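Hi, I'm Conall, and Altow is my little play-food shop! I started it one Sunday at my own kitchen table, sorting toy fruit for my niece, and I just kept going (we're past 600 orders now, which still makes me grin). 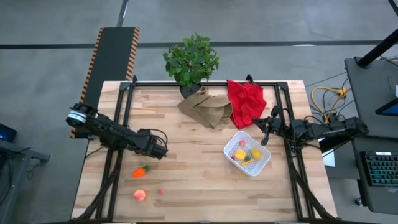 Altow Catalog, Issue 3, p. 12

I love a good butcher-block top, a white basket and a bit of lemon yellow to fill it with. Jonatan Solheim picks the cloths, and he will always go for red if I let him. A leafy plant never hurts either! Our December baskets are packed by the two of us, so write and say hello.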